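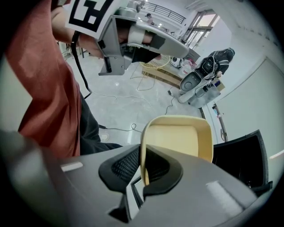 Ingegerd Åberg tidies rooms that other people are still using, a line of work she compares to cutting the hair of someone on a trampoline. Her firm, Fleltura, operates out of Dostthorpe and gets called in when a shared workroom has reached the point where people step over things without looking down. We met in one of them in May, at 10 in the morning, and I was a few questions in before I got her to look at me and away from the floor. It's a handsome floor, light gray tile with enough shine to give you back the ceiling lights, and a thin white cable wanders across it in loose loops like a signature. A yellow wire chair with a round woven seat stands in front of a low wooden platform. I had my eye on that chair. She had hers on the cable.

"People always want to talk about the chair," she said. "Everyone has an opinion about a yellow chair. I've never had a client call me up about an extension cord with any feeling in his voice."

She doesn't dislike the chair. She thinks it does what a chair in a workroom should do, in that you can see it coming. The wire lets you look through to what's behind, the legs are thin enough to get a broom past, and it would take real commitment to pile coats on it. The last point matters a great deal to her. She divides all furniture into things you can pile coats on and things you can't, and holds that most of the trouble in a shared room comes from the first group.

"An upholstered armchair is a closet," she said. "You bought a closet and you put it in the middle of the room. At least close the door on it."

Åberg grew up in Gislow, above her parents' hardware store, where everything had a hook and the hooks had labels. She assumed the whole world was arranged that way until she moved out and shared an apartment with two music students. She trained as a bookkeeper, hated it, and spent a winter helping a friend clear out the Ojeda, an old dance hall that had been used for storage so long that there was storage in front of the storage. The friend paid her $40 and a floor lamp. She still has the lamp.

I asked what she had learned at the Ojeda that she still uses.

"Don't start with the shelves," she said. "Everybody wants to start with shelves. You go out and buy shelves, and now you've got a mess and a set of shelves. Start with the floor. The floor tells you what people do all day, because they drop it there."

So she reads floors. On a first visit she walks the room with a roll of blue tape in her pocket and no intention of using it, though she says the tape makes clients feel something is under way. She wants to know where the outlets are and how far each cord has had to travel. A cord with slack in it bothers her more than a short one. Slack means someone bought the long one to be safe, and now there are three extra yards of it looking for an ankle.

The same goes for power strips, on which she can speak at length and did. She'll put up with one on the floor while work is going on, provided it stays out of the path to the door. She won't put up with one plugged into another. She once found three in a row in a client's sewing room, feeding a single desk lamp, and she told me this in the tone other people keep for ghost stories.
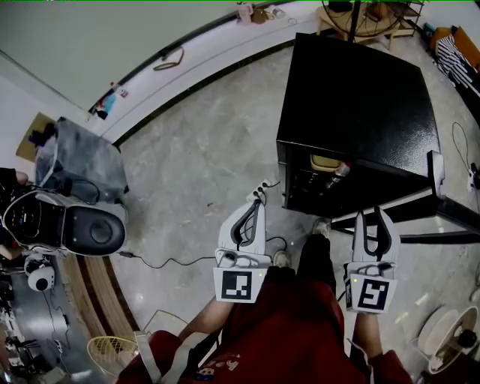 Cabinets come next on her list, and she is harder on them than you'd expect from someone whose trade supposedly depends on putting things inside other things. A cabinet with an open front is honest, she says, in the way a bad haircut is honest. You see at once what has been put there, and you see the plastic bottle lying on its side next to it.

"There's a bottle in every cabinet," she said. "I used to throw them out. Then people got upset, it was their bottle, they were coming back for it. Fine. Now bottles get a spot. I give them a tray and I tell everyone the tray gets emptied at night. They're free to come and say goodbye."

And the cardboard? I had noticed a brown piece leaning by the wall, the way there is a piece of cardboard leaning by the wall in my own home, and in my mother's.

She sighed. "Cardboard is hope. Somebody thinks it's going to be useful. It's a good flat piece, it would be a shame. I have the same problem, I've got a fridge box behind my bedroom door right now. My rule for clients is one piece, flat, against one wall, and if you want a better piece you have to give up the old one."

"Do they keep to it?"

"No."

Fleltura hands each client a booklet when the job is finished. It ran to 136 pages in its first edition, which she now considers a cry for help. The current one is a folded card. It says where the broom is, where the bottles go, and who to call about the cords, and there's a blank line for the one thing the room's users have promised not to do anymore. She doesn't fill that in herself. Left to their own devices, people have written "eat soup" and "let Dad in."

Before I left I tried her on the chair one more time, since I'd spent part of the hour wondering whether it would fit in my car. She walked over, put a hand on the back of it and thought about it for longer than she had thought about any of my questions.

"It's a good chair," she said. "I'd move it a foot to the left. Watch the cable."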